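# Knitwear from the Stitska drawer

This page has the cardigans from the Stitska drawer. Each one was laid flat on the bed and buttoned up before folding. The earlier galleries cover scarves and hats.

The cardigans go back in the drawer in July, after airing. Heavy ones go at the bottom.

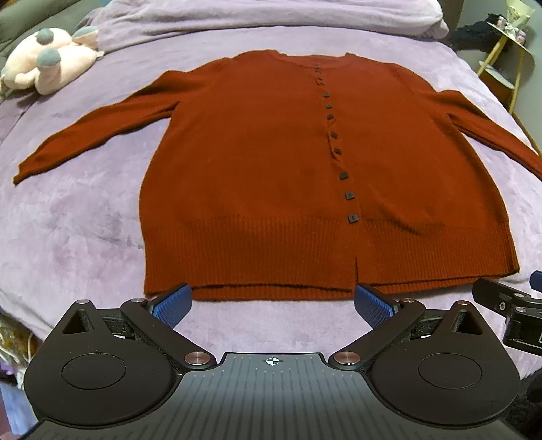 *Rust-red cardigan, round neck, ten square dark brown buttons. Ribbed cuffs and hem.*

To fold one like this, turn it face down, bring both sleeves across the back and fold the hem up to the shoulders. Smooth the ribbing first so it doesn't set with a crease.

The Akard and Wubshet pullovers are on the next page, 4 of each.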